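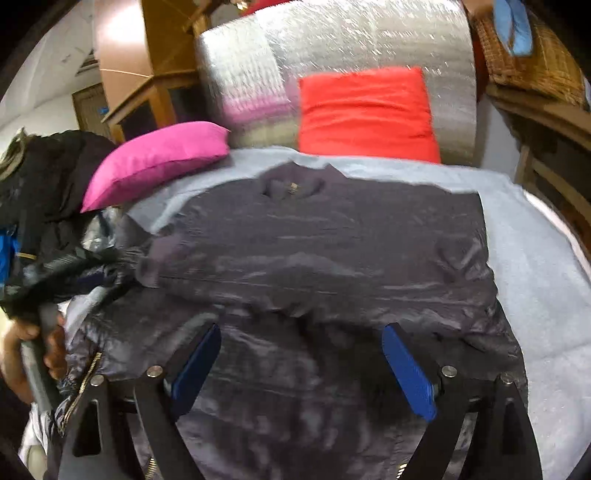

Acta de la reunión de septiembre de la Asociación de Vecinos y Amigos del Barrio de Nava

Lugar: salón de la planta baja del centro cívico. Hora de comienzo: 19:10, en segunda convocatoria. Preside Yoga Osman. Levanta acta la secretaria, que pide disculpas de antemano por la letra del borrador y agradece a quienes le han ayudado a descifrarlo.

1. Bienvenida y aprobación del acta anterior

La presidenta da la bienvenida a todos después del verano y se alegra de ver caras nuevas, en especial a las dos familias que se han mudado a la calle Bedell y que se presentan brevemente. Se las recibe con un aplauso y con la promesa de que las reuniones no suelen durar tanto como les han contado (promesa que, como se verá, no se pudo cumplir del todo).

Se lee el acta de junio. Una vecina del bloque de la esquina pide que se corrija el punto sobre las jardineras: ella no se ofreció a regarlas todo el verano, sino a preguntar a su cuñado si podía hacerlo. Se corrige y se aprueba el acta por asentimiento. De paso se da las gracias al cuñado, que las regó.

2. Estado de cuentas

Se presenta el resumen de los meses de verano. El saldo anterior a la fiesta de julio era suficiente para cubrir los gastos previstos, y la rifa dejó 375 euros limpios, que es más de lo que se había calculado y que se celebra como merece. Quedan pendientes de pago el alquiler de las mesas y una factura de la imprenta que ha llegado con el nombre de la asociación mal escrito. Se devolverá para que la corrijan antes de abonarla.

Un vecino pregunta si las cuotas van a subir. La presidenta contesta que no hay ninguna intención de subirlas este curso, y que si alguna vez la hubiera se hablaría antes aquí, con tiempo y con café. El mismo vecino pide que conste en acta lo del café. Consta.

Hay 218 hogares en la zona y se propone hacer un nuevo buzoneo en otoño, con una hoja sencilla, por una cara, que explique qué hace la asociación y cómo apuntarse. Se acuerda que el texto lo prepare la secretaría y que se reparta por calles entre los que quieran andar un poco.

3. El huerto compartido

Este punto ocupó buena parte de la tarde, y es justo decir que se habló con mucho cariño y con alguna que otra interrupción.

El huerto ha dado este año tomates, calabacines en cantidades que ya no sabíamos a quién regalar, judías verdes y unas berenjenas pequeñas pero muy buenas. Las lechugas se espigaron con el calor de julio. La fila del fondo, la que da al muro, sigue sin recibir bastante sol y se propone dedicarla a acelgas y espinacas, que se conforman con menos.

Se discute el riego. El programador que se instaló en primavera, modelo Anov, se ha desajustado en varias ocasiones y hubo una madrugada en que estuvo regando hasta que una vecina, que se había levantado a por agua, oyó el ruido y bajó en zapatillas a cerrar la llave. Se le agradece muy de veras. Hay quien prefiere volver al riego a mano por turnos y hay quien recuerda lo que pasó con los turnos el año anterior, sobre todo en agosto. Tras un buen rato se acuerda lo siguiente:

Se mantiene el programador un año más, con una revisión de las pilas a principios de cada mes.
Se cuelga en la caseta una hoja con las instrucciones en letra grande.
Se guarda una copia de la llave de paso en el centro cívico, en conserjería.

Un asistente pregunta por la lista de espera para las parcelas. Hay 26 parcelas, todas ocupadas, aunque 2 de ellas llevan desde la primavera sin cuidarse. La presidenta hablará con los titulares con toda la delicadeza posible, porque una de las personas ha pasado una temporada de hospital y no se quiere que sienta que la echan. Se sugiere que, si está de acuerdo, otra familia lleve su parcela hasta que se encuentre con fuerzas y que le suban a casa parte de lo que se recoja. La idea gusta mucho y se aprueba sin votación.

Se recuerda también que el compost no admite restos de comida cocinada. Se recuerda con amabilidad, pero es la tercera reunión en que se recuerda.

4. Ciclo de tardes de otoño

Se presenta el programa provisional. Habrá una tarde de lectura en voz alta, una de juegos de mesa, un taller de arreglos de costura (bajos, botones, cremalleras que se atascan) y una charla sobre la historia de la antigua estación, que dará una profesora jubilada del barrio. La profesora pide un proyector, y se comprueba que el del centro funciona si se le da tiempo a calentarse.

Sobre el taller de costura se pregunta si hay que llevar máquina. Se aclara que no, que habrá una en la sala y que lo que se pide es llevar la prenda limpia y, si puede ser, el hilo del color que toque. Varias personas se apuntan en el momento. Una vecina ofrece una caja de botones heredada de su madre, con la condición de que nadie se lleve los de nácar.

Las tardes empezarán a las 18:00 y terminarán a las 20:00, hora en que hay que dejar el salón recogido, con las sillas apiladas contra la pared del fondo. Se acuerda pedir al centro que la calefacción se encienda un rato antes -- el curso pasado hubo quien oyó toda la charla de las aves con la bufanda puesta.

5. Obras de la calle Modside

La presidenta informa de su conversación con el ayuntamiento. La reparación de la acera sigue prevista, pero no han sabido darle fecha. Mientras tanto, el bordillo levantado frente a la panadería continúa señalizado con una valla que el viento tumba cada dos por tres. Un vecino cuenta que su padre tropezó allí hace unas semanas; por fortuna todo quedó en un susto y en unas gafas rotas.

Se decide enviar un escrito nuevo, acompañado de firmas, y pedir por lo menos un arreglo provisional con asfalto. La panadería se ha ofrecido a tener la hoja de firmas en el mostrador. Hubo cierto debate sobre el tono del escrito, ya que una parte de los presentes lo quería más enérgico. Quedó en un tono firme y educado, con el episodio de las gafas en el primer párrafo.

También se comenta la falta de luz en el tramo de los contenedores, donde hay una farola que se enciende y se apaga a su antojo. Se incluirá en el mismo escrito.

6. Recogida de ropa de abrigo

Como todos los años, se hará la recogida antes de que llegue el frío. Hacen falta sobre todo tallas de niño y calzado en buen uso. Se ruega que las bolsas vengan cerradas y con una nota por fuera que diga qué llevan dentro, y que no se dejen en la puerta del centro fuera de horario. El año pasado sobraron bufandas y faltaron calcetines, así que se pondrá en el cartel.

7. Ruegos y preguntas

Se pregunta por la llave del armario de las tazas, que no aparece desde la fiesta. Se ruega a todo el mundo que mire en los bolsillos y en los cajones de casa.

Una de las familias recién llegadas pregunta si hay algún grupo para ir andando al colegio por las mañanas. Había uno que se fue perdiendo, y tres madres y un abuelo se ofrecen allí mismo a ponerlo otra vez en marcha. Saldrían a las 8:40 desde la fuente.

Se propone felicitar por escrito al equipo de la cocina de la fiesta de julio, que estuvo de pie desde la mañana y que no se sentó a cenar hasta que los demás estábamos ya bailando. Se aprueba con otro aplauso, el más largo de la tarde.

Un vecino pide que las reuniones empiecen en primera convocatoria. Se toma nota.

Sin más asuntos que tratar, se levanta la sesión a las 21:25. La próxima reunión se avisará por el tablón y por correo. El bizcocho de limón lo trajo la vecina del segundo, que ha prometido la receta -- se adjuntará a la convocatoria.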